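Ticket: Label printer skipping every other label, packing bench 2
Opened by: Francine Charbonneau
Site: Joswood
Priority: medium (was low)
Assigned: Periklis Xenos

Francine, 7:40
Bench 2 printer feeding a blank after every good label. Started with the new rolls. Bench 1 is fine, same rolls. Turned it off and on twice. Light goes green, then amber after the third or fourth print.

Periklis, 8:15
Which rolls -- the Jaidee ones or the old Nikholm stock? And did anybody run calibration after the swap?

Francine, 8:22
Jaidee. No calibration that I know of. Duygu did the swap, she's in at 10.

Periklis, 9:05
Came by. Held feed button till two blinks, let it calibrate. Spat out five blanks then stopped where it should. Printed 21 test labels, all good. Sensor was set to black mark, these rolls are gap. Changed it to gap, saved. Leaving ticket open till after lunch.

Francine, 11:50
It's back. Same thing, blank every other one. Also the print is drifting down, bottom line of the address gets chopped. We have 61 boxes waiting and I'm walking each label over from bench 1.
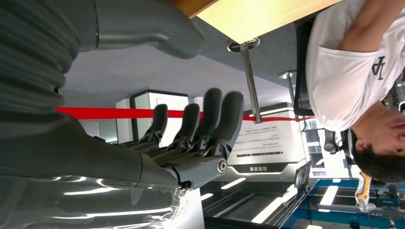
Periklis, 12:30
Checked driver on the bench PC. Label length in the driver is still the old size, so every job sends the wrong length and the printer goes back to its old habits. Changed it in printing defaults. NOT in preferences, that one only sticks for whoever is logged in. Think that's what got us this morning, I tested under my own login.

Duygu Sönmez, 12:48
Hi, I did the roll swap. Didn't touch any settings. Did have trouble getting the lid to click on the left side, had to push it a couple times.

Periklis, 1:10
Thanks, that helps. Opened it up. Left roll guide was a notch too wide so the roll was wandering. Moved it in. Cleaned the roller and the sensor window with alcohol wipe, bit of glue on the window. Lid clicks now without leaning on it.

Ran 48 off Francine's login. No blanks, no drift. Last line prints whole.

Francine, 2:35
Good so far. Got through nearly all the backlog. One label came out faint on the right edge, rest ok.

Periklis, 2:41
Faint edge is probly the print head, it's due. Yaqin, do we have a spare on the shelf or does it come from Ivier?

Yaqin Jia, 3:20
None on shelf. Ordered one from Ivier, they say Thursday. Keep darkness where it is for now pls, turning it up just wears the old head faster.

Periklis, 3:26
OK. Splitting the head swap into its own ticket. Notes for next time:
Sensor type = gap for Jaidee rolls, black mark for Nikholm
Label length goes in printing defaults
Calibrate after any change of roll type -- hold feed, two blinks, let go
Test from the bench login

Fengying Long, 4:02
Can bench 1 get checked for the same driver setting? They still have a Nikholm roll in the drawer over there and somebody will put it in.

Periklis, 4:15
Checked, bench 1 is set for gap and the length is right. Took the Nikholm roll out of the drawer, it's in the IT cage if anyone wants it. Closing this one.

Status: resolved
Linked: print head replacement, bench 2 (open, waitng on part)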